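Success rates, again

I have been putting off writing up the Handeo paper. It promises a lot in its first paragraph, and I wanted to see the thing run before saying anything. I spent a day at the Zurncombe lab in May, came home with a notebook full of grumbles, and have since read the paper twice more.

The claim is that a policy trained on 400 demonstrations with a human operator can then be moved to new tabletop jobs with very little extra data. The jobs are small ones: pick something up, put it on a plate, reach into an opening. The headline table compares Handeo with an older baseline called Killuto, and Handeo wins every row. My trouble is with what counts as a row.

Take the plate task. A trial is scored as a success if the object ends up on the plate. It says nothing about how long the arm dithered above it or how many goes it needed, and a second grasp after a fumble scores the same as a clean first one. You have to go to the appendix to learn that up to 2 retries were allowed, and Killuto (as far as I can tell) was given none. I'd call that a fairly big thing to leave out of the main text.

Then there are the wrist cameras. The authors say the close view is what makes the method work, and I half believe them. The head view tells you where the plate is, but once a gripper comes in close it starts hiding the very thing it is after. The wrist view has its own version of the same problem, with fingers across half of it. I would have liked one experiment with each camera switched off in turn. They ran it with both off the wrists together and left it there. 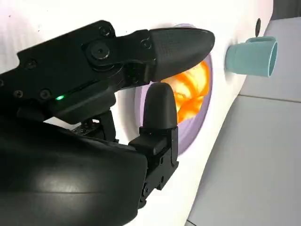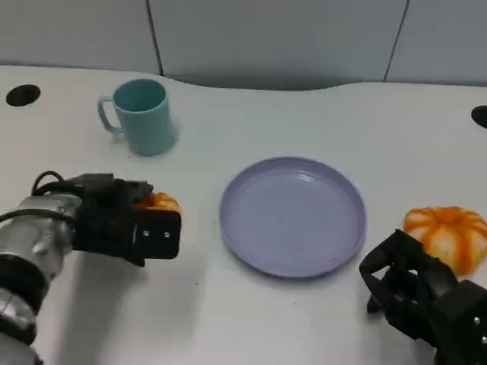
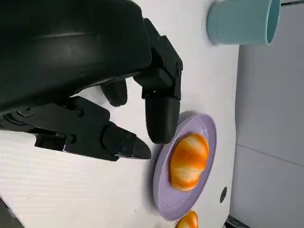
Wrist camera first and last, head camera in the middle. The plate is in the second and third.

The paper reports 253 evaluation trials across 7 tasks, and that sounds healthy until you divide it up. The opening task gets the fewest, and it is the one I care about, as reaching into a round hole after something soft is a much harder test than putting a solid lump on a flat plate. The error bars there are wide enough that I wouldn't bet a sandwich on the ranking.

I also don't much like "novel objects" meaning things of nearly the same size as the ones in training. Give it a tea towel or a set of keys and I'd pay attention.

To be fair to them, the arms moved more smoothly than I expected, and the training code is out, which is more than Killuto ever managed. They also credit the Hughes scoring sheet and then don't use the half of it that deals with partial successes. I've written to ask why. If I get an answer I'll add it underneath.

Next up is the follow-up paper, once I've got through the supplementary videos, all of which seem to be sped up.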